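Firkbridge Refurbished Desktop Inventory
Data card, version 2

Summary
This dataset records the intake, testing and onward placement of office desktop computers handled by the Firkbridge reuse program. It contains 875 records, one per machine. It is published for researchers and local governments with an interest in equipment reuse.

Contents
Each record gives the intake month, manufacturer, model family, memory, storage type, test result and final status. Serial numbers and donor names have been removed. Version 2 adds a field for processor socket condition, which was previously entered as free text.

Collection
Records were entered at the workbench by program staff and checked by Rasa Baranauskienė. Over 600 machines came from public offices; the remainder came from private firms, including Wurketti and Ozoliņš. Machines without a readable asset tag were excluded.

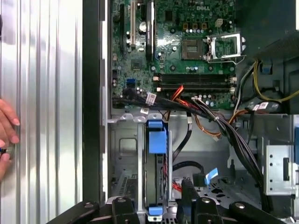 Open desktop cases with the motherboard in view.

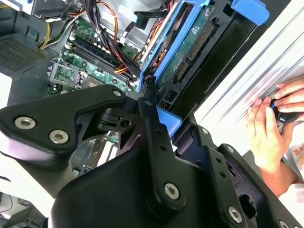
Field notes
The status field takes one of four values: placed, held, parts only, recycled. "Held" means that a decision was pending when the data were exported in June. Memory is given in gigabytes as reported by the test software – blank values indicate that the machine did not start.

Known limitations
Test results from the first intake period are less detailed than later ones. Laptops and servers are not covered. The dataset should not be used to estimate failure rates for any manufacturer.

License and contact
The data may be reused with attribution to the Firkbridge program. Corrections should be sent to Elīna Kivi, data steward, with the record number and the field concerned.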